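Why Does a Sponge Have Two Sides?

Grown-ups own many kinds of sponge, but the kitchen one usually wears two colors. The soft side is foam, full of tiny holes that hold water. The rough side is for scrubbing - it scratches off dried egg, which is stronger than some glues.

Foam gets other jobs too. Cut it into a big cube and suddenly it is a toy, and no one asks it to wash anything. Lucky cube.
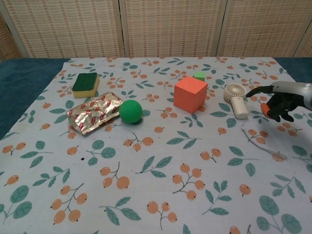 Foam at work and foam at play: a sponge with a green top and yellow base, and a big orange-red cube.

Try it: squeeze a dry sponge, then a wet one. Do this over the sink, please.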